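Sorting on the floor vs sorting on the bed
Forum: Home & Declutter > Small Spaces

nuttall_flats
Posted August 5, 2018
OK so I have 14 days til I'm out of this apartment and everything from the closet is on the floor. Clothes, papers, cords, clothespins, the lot. My sister says never sort on the floor, do it on the bed so you HAVE to finish before you sleep. I say the bed is too small. Who's right. Need to start tonight.

Grikanus
Floor. You need to see it all at once. Bed pile just becomes chair pile at 11pm, ask me how I know

two_left_socks
Bed!! Floor piles get walked on. Then you're washing clean shirts again. Did that in June, 431 square feet and not one clear path to the bathroom.

Grikanus
So leave a path?

two_left_socks
There is no path. There is never a path. You start with one and then the shirts slide.

Jairo Quintero
Middle ground — put a sheet down on the carpet. Clothes one side, paper the other, boxes against the wall. When you quit for the night grab the corners and the clothes go up in one bundle. Paper stays put in a tray or it gets mixed back in with evrything.

I'm mid-sort too. Clothes heaped on the left, blue clothespins or clips strewn on part of the carpet, papers still loose.
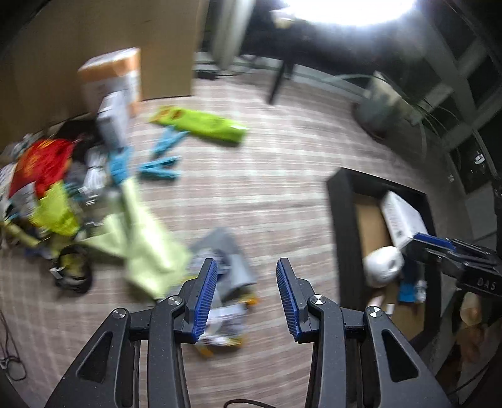
What do you do first, the papers or the clothes?

Clothes. They take up the most room, and once they're bagged or folded you can spread the papers out and read them properly.

nuttall_flats
Huh ok. I would of started with papers, they stress me out more

two_left_socks
Disagree w/ Jairo on this one. Papers first, while your brain works. I can fold a t-shirt half asleep. Can't tell a tax thing from a pizza flyer half asleep. Threw out a lease once.

Jairo Quintero
Fair. But if you read every page at the start you're still sitting there at midnight with an old magazine. Bag clothes, 20 min, done, then papers.

Grikanus
Also clothespins — get a jar. Or clip them along the rim of a box. Not loose in a drawer, they end up inside sleeves.

bideren_mom
Jumping in. Cords: tie each one with a twist tie BEFORE it goes in a box. I skipped that when we moved off Grivisetti Street and spent a whole Saturday on one knot. Still have a charger that fits nothing.

two_left_socks
Toss the charger

bideren_mom
The day I toss it I find the thing it goes to.

nuttall_flats
Going with the sheet. Clothes tonight, papers tomorow morning with coffee, so you both get half. Anyone know if the thrift place on Nuttall takes stuff without hangers?

Grikanus
They took mine in trash bags, no hangers. Go before noon, line gets long.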